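Search jobs, people, places
Go
Advanced search

Table care and woodwork finisher – part time, Villalba workshop

Zanville is looking for a kind, patient pair of hands to join us at our little workshop in Villalba, where we clean, mend and refinish wooden tables, desks and countertops for families, cafes and the occasional school library. We have been at it long enough to have favorite pieces and a few we still grumble over, and the work has grown to the point where we would dearly love some company at the bench, starting in April if you can manage it.

Most of what comes through our door is pale wood with plenty of character in the grain. People bring us the table where their kids did homework, or the one a grandmother rolled dough on, and they would like it to look cared for again without losing everything that makes it theirs. So a good part of the day goes to looking. You will learn to tip your head and let the light run across a surface, and to tell a speck that will wipe away from a mark that goes deeper. You will also follow the grain with your cloth and your sanding block, even when it swirls around a knot and seems to want to go three ways at once (it often does, and you get used to it!). 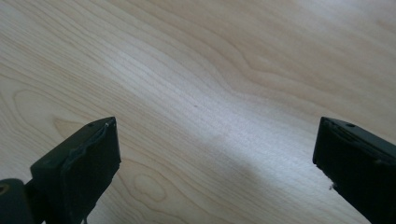

Bautista Henríquez remembers thinking the first month would be all sanding, and says it was mostly wiping, waiting and wiping again. The glare was the hard part, he adds – a tabletop can look perfect from one side of the room and streaky from the other, so now he walks all the way around before he calls anything finished.

We would be happy to teach you the rest. You don't need a certificate or a trade background, and some of the best people we've worked with came to us from baking, sewing or years of looking after their own homes. What we do ask is that you like quiet work, that you can stand for a good stretch, and that you can help lift one end of a table when the other end is already in the air. Comfort with a pencil and a notebook is a plus, as we write down what goes on every piece and for how long it sat.

The pay is 495 a week for the part-time schedule, with a one-time 200 toward work shoes and an apron you actually enjoy wearing. Mornings begin at 8:30 with coffee, and we stop for a proper lunch. There are 2 openings, and we'd be glad to hear from friends applying together, though we'll talk with each of you separately.

To apply, write us a few lines by letter or through this page, and mention listing 886 so your note lands in the right pile. Tell us about a piece of furniture you have lived with and what shape it is in today. Photos are welcome but not needed. We read everything – slowly, over that coffee – and we answer everyone, so please give us a little time.

Related listings
Upholstery helper, Drukislow
Chair caning class, call for beginners, Villalba
Delivery driver for secondhand furniture, Vonudow
Front desk and phones, Zanville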